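4.3 Soft containers with a zipper

Of the 1,230 small containers logged in the 25 Garedov households, 129 were zippered pouches. They were the only category on which our coders disagreed more after training than before it. A jar is a jar. A shoebox holds shoes, or used to, and can be coded as a box in either case. A zippered pouch is sold as a pencil case, carried as a makeup bag, and found two years later in a kitchen drawer holding birthday candles and a key to a bicycle lock. The Dreßler sheet, which we had adopted for the Pellance project on the strength of its brevity, offers one line for the whole class: "bag, small." We added six codes of our own and regret two of them.

The first problem is orientation. Rigid containers have a bottom, and people largely respect it. Pouches have one only by courtesy. Asked to put a pouch "the right way up," most participants laid it on its side and looked at the interviewer to see if that was the answer. We therefore stopped recording upright and inverted positions for this category and recorded instead where the zipper ran in relation to the person: along the far edge, along the near edge, or straight away from the body. A fourth code, "underneath," was needed sooner than we would have liked.

Surface matters as well. On a cluttered counter a pouch leans on its neighbors and borrows some shape from them. Out in the open on a flat table it takes whatever shape its filling and its fabric agree on, and an elongated pouch tends to settle into a long, low oval, as the orange one in Figure 4 has done. Participants described this state as "put away" when the pouch was in a drawer and as "lying around" when the same pouch, in the same shape, was on the dining table.

Figure 4. Orange zippered pouch on the wooden table (a) and closer to its tasseled pull (b).
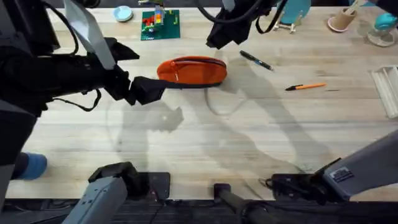
The second problem is the contents, or more exactly what people believe about the contents. Before opening a pouch, each participant was asked to name what was in it. Confidence was high throughout. One respondent in the October interviews named nail scissors, a tape measure and spare buttons without hesitation and then unzipped a pouch full of foreign coins. She asked us to note that the scissors had been in there once. We did, and the note has its own line in the data file, where it has been of no use to the analysis and of considerable comfort to the respondent.

Feeling the pouch from the outside did not help as much as expected. A padded or crinkly fabric makes its own lumps, and hands are poor at telling a fold from a lip balm. Several participants squeezed a pouch, declared it full, and found that they had been squeezing lining. The reverse also occurred: flat things such as receipts, plasters and a folded instruction leaflet went undetected by everybody, including the authors, who had put the leaflet there.

We had hoped that color would predict use. Our pilot notes, dated 22/08/2022 and written with the optimism of people who had visited one apartment, propose that bright pouches are for travel and dark ones for the office. The full sample shows that bright pouches are for whatever the household owned when it ran out of dark ones. What color does affect is retrieval. Participants asked to fetch "the orange one" went straight to it, while those asked to fetch "the one with the chargers" opened every pouch in the drawer and then a pouch in another room. Labels might be expected to serve the same end. We saw very few, and the owner of one labeled set told us the labels were from the previous system.

Two-tone pouches deserve a brief remark. Where a main fabric meets a strip of darker material along one edge, participants named the pouch by the larger area and ignored the strip, even when the pouch had been laid down so that the strip was the part facing them. For coding purposes we followed the participants and recorded one color only. Britta Wegener, who did the second round of coding, kept a private column for the strip. It can be had on request.

The third problem, and the one that took up the most meeting time, is the pull. A bare metal tab was coded without trouble. Pulls with a cord, loop or tassel attached were harder, since these additions wear at a different rate from the rest of the object. Threads spread and fray, and after a while the tassel looks older than the pouch it belongs to.

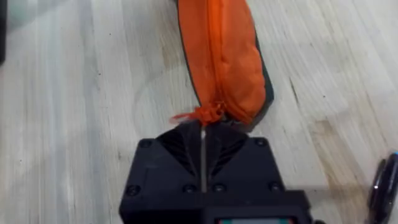

We coded pull condition on a four-step scale: intact, loosened, frayed, replaced. "Replaced" covers paper clips, key rings, garden twine and one earring. The commercial tabs sold under the name Pollex turned up in a handful of homes, in every case still in the packet and in every case inside a pouch with a broken pull.

Participants were tolerant of fraying. When asked whether a worn tassel was a reason to discard a pouch, most said no, and a good many seemed offended on its behalf. A stuck zipper was judged far more severely, although stuck pouches were kept just as often. They were moved to the back of the drawer, usually with something still inside, and in conversation they were referred to in the past tense. We coded these as "in storage," after some discussion of whether the storage in question was of the contents or of the pouch. The code does not distinguish between the two, and Section 4.4, on tins, inherits the difficulty.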